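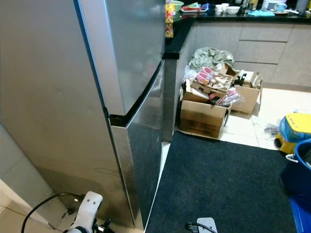 **Tirnthorpe, 13 Nov 2022** — Jiro is back at work in the kitchen, and we couldn't be happier! Our two-armed household robot spent the start of the month on the bench with a tired left gripper, the one that does most of the pulling on the refrigerator door. Marin Dimitrov took the whole wrist apart, cleaned it, and fitted new finger pads and a fresh set of screws from Kozłowski, the small parts shop that has kept us going all year.

The cable got attention too. It had been rubbing at the elbow every time Jiro reached low, so Marin rerouted it with more slack and added two clips along the forearm. Then came the part he enjoys most (he'll deny it): 40 slow open-and-close cycles with the grip force logged on each one. The readings stayed steady from first to last, and he signed it off the same evening.

There's a new care routine to go with the repair. Pads get wiped down before each session, screws get checked with the torque driver after every 10 hours of running, and anything that squeaks goes in the logbook — even if it stops.

Next up is the right gripper, which gets the same treatment in December. After that Jiro travels to our Korkbridge kitchen, where the doors are heavier and the handles are a lot less friendly. We can't wait to see how the new pads hold up!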